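Our after-school robotics club at Brerkness has had a pair of Zorkov hand-held grippers since October, and I've been meaning to write them up for other clubs who are wondering. We have 13 members, most of them new to all this, and I wanted something they could pick up and use without a term of theory first.

Well, they took to them straight away! The grip is comfortable even for smaller hands, and the jaws feel nicely firm. My one real grumble is the cables — they're stiff, they like to coil up, and you do need a good clear floor before you start. The printed guide is thin too (3 pages, and one of those is the warranty).

At £245 the pair they took a fair bite out of our budget, but I'd buy them again. We mostly use them for little table-top jobs with things from the snack cupboard, which keeps everybody keen.

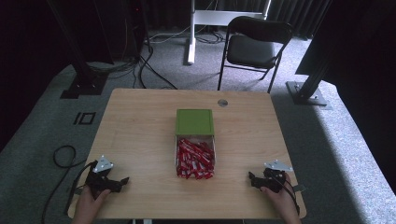
*The snack box job, with the green lid slid back and a gripper in each hand.*

I'd give them 9 out of 10, and I'd happily make it ten for softer cables and a proper carry case.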